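Chapter 7
Setting Up and Looking After a Countertop Cell

The earlier chapters dealt with arms bolted to steel frames, behind fences, working on parts that arrive in the same position every time. The cell in this chapter is smaller and less tidy. It is a single arm working over a kitchen counter, used for pick-and-place trials with household objects. The reach needed is 700 mm, the payload is light, and most of the trouble comes from cables, clearances and a tool point that drifts out of true.

We follow one cell throughout, the Zenine counter cell, as it was documented by Ehsan Karimi at the Cordeiro teaching lab. The setup sheets reprinted in the appendix are his, in the revision of 5 November 2021. Your own cell will have different part names, but the order of work is the same.

7.1 Before power is applied

Start with the counter, with the controller switched off and locked. Go over everything that stands inside the reach of the arm and decide whether it stays. Anything that stays becomes part of the cell and has to be entered in the collision model with its real height. Tall handles and lids with knobs are often entered too low, as people measure the body of the container and forget what sticks up from it. Measure to the highest point and add the margin given on the setup sheet.

Next, check the tool mounting. The screws on the tool flange are tightened in a cross pattern, in two passes. Mark each screw head with a paint pen after the second pass. A broken paint line at the next inspection means that the screw has turned.

Then look at the cables. A cable on a small arm has to allow the wrist its full rotation, so it needs slack, and slack cable catches on things. The usual answer is a loop at the wrist, held at both ends and free in the middle. Turn the wrist by hand to each end of its travel and watch the loop. It should open and close without pulling tight and without dropping below the fingers.

7.2 Setting the work height

The work surface in this cell is a cutting board laid flat on the counter. All heights are taken from the top face of the board. If the board is swapped for a thicker one, every taught height is wrong by the difference, and the fingers will be driven into the wood on the first pick.
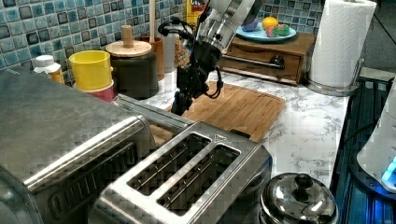
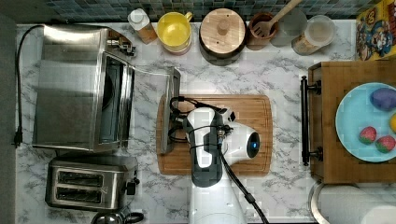 Figure 7.1. The gripper over the cutting board, with kitchen items left standing on the counter.

To set the height, jog the arm at the lowest speed until the fingertips are near the board, then switch to step mode. Slide a feeler strip under the fingertips and step down until the strip drags lightly. Record the position, raise the arm, and repeat at each corner of the board. If the corner readings differ by more than the limit on the sheet, the board is rocking or the arm base is not level. Shim the base. Do not correct a tilted base in software, as the error will come back in another part of the reach.

The groove around the edge of a board is a common source of bad readings. Touch off on the flat part, well inside the groove.

7.3 Routine care

Food crumbs, grease and paper dust are the main enemies of a kitchen cell. Wipe the finger pads before each session with a dry cloth. Use alcohol only on pads whose maker allows it; the Vomis pads fitted to this cell swell if they are left wet.

The service interval is 200 hours of running time. At each service, check the paint marks, inspect the wrist loop for worn sleeving, and repeat the height check in section 7.2. At 800 hours, replace the wrist cable whether or not it looks worn. Broken strands inside a good jacket give faults that come and go, and these can take far longer to find than the cable takes to change.

Write the running hours on the service card, along with the initials of whoever did the work. The Skavden controller keeps its own hour count, but the count is lost if the backup battery is removed.

7.4 Faults at the wrist

Most stops on this cell are reported as a gripper timeout. The message means that the fingers did not report their position in the time allowed. Before changing any settings, lock out the power and reseat the connector at the wrist, then the one at the base. If the fault returns only at certain wrist angles, suspect the cable and go to the continuity test in section 7.5.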